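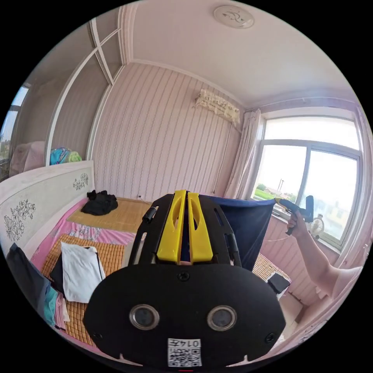 Chapter 6
The Touring Band as a Business

When the band Ledelum set out on its second tour, the four members believed they would be paid for playing music. By the end of the first week they had learned that most of their income depended on other things: the price of a T-shirt, the wording of a hotel clause, the number of people who bought tickets at the door.

Their first show was at the Lennox, a club with room for 800. The promoter, Kirstin Carnegie, had offered a guarantee plus a share of the door. A guarantee is a fixed fee, owed to the act however many tickets are sold. A share of the door is paid only after the promoter's costs have been covered. That night 439 people came. The band received its guarantee and nothing more, and the singer thought there had been a mistake.

There had not. Trinidad Belmonte, the tour manager, sat down with Carnegie after the show and went through the settlement sheet line by line — rent, security, sound crew, advertising. Sales had stopped short of the break-even point, so there was no money left to split.

This chapter follows a tour from first booking to final accounts. Section 6.1 covers the kinds of deals offered to performers. Section 6.2 explains how to read a settlement sheet, using the Lennox show and a later date in Amberg. Section 6.3 deals with merchandise and venue commissions.

Key terms: guarantee, door split, break-even point, settlement, rider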